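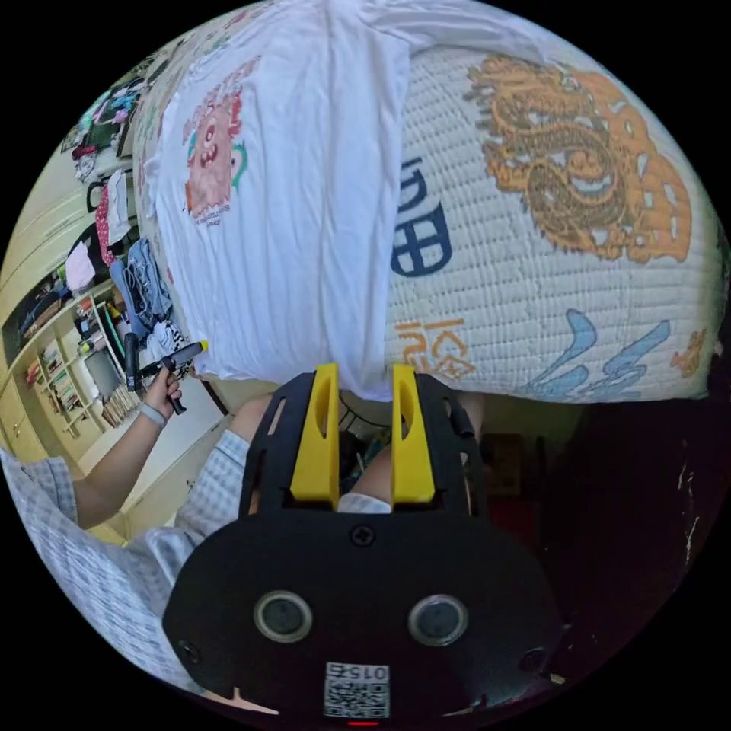

Residents allowed home after wartime mine is found near Skarnamine harbour

2023-09-16

Families living close to the harbour at Skarnamine were allowed to return home last night, after navy divers moved an old sea mine away from the shore. The mine was found by the crew of the fishing boat Magsi, who brought it up in their net 260 metres from the harbour wall.

The skipper, Wendell Kincaid, cut the net free and called the coastguard. Police then closed the coast road and asked people in 68 houses to leave. Most of them spent the evening in the school hall.

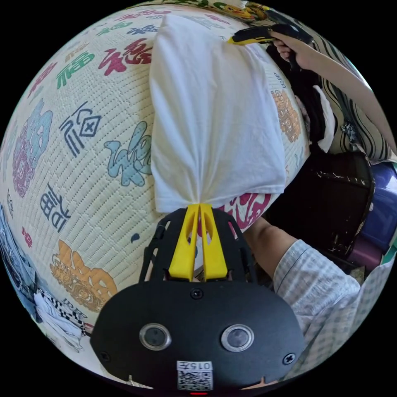
A mat printed with Chinese characters in several colours.

The divers believe that the mine was laid during the Second World War and that it still contains more than 704 pounds of explosive. They fixed lifting bags to it and towed it slowly to deeper water, a work which took seven hours. It now lies on the sea bed with a marker buoy above it.
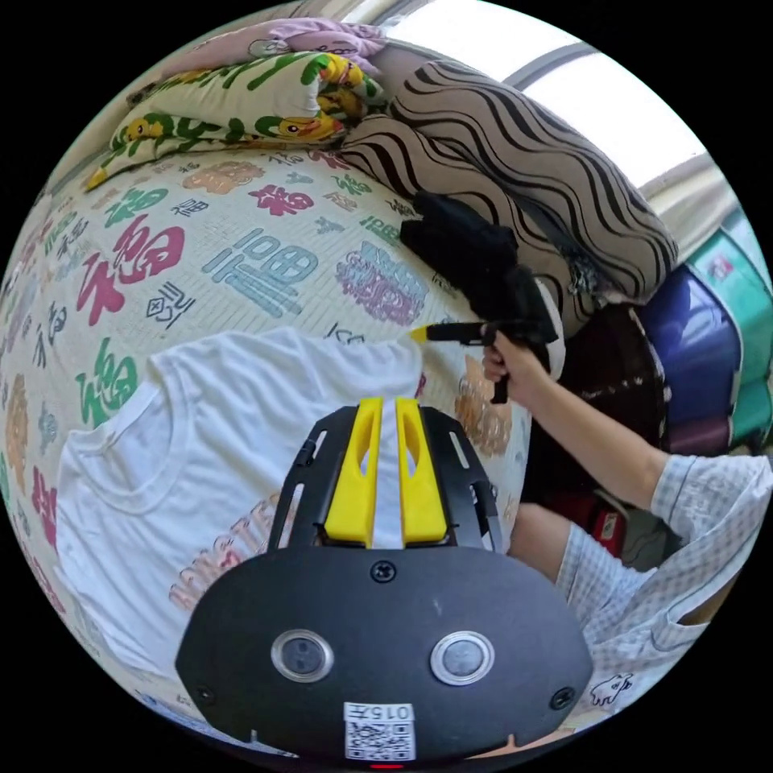

An attempt to blow it up will be made when the wind becomes weaker. Until then, boats must stay outside the marked area. The ferry to Noso is using the northern channel, and passengers should expect delays.

Harbour master Müzeyyen Uysal thanked the residents for their patience. "Some of them had to leave their dinner on the table," she said. A smaller mine was found in the same bay in March and was destroyed without damage.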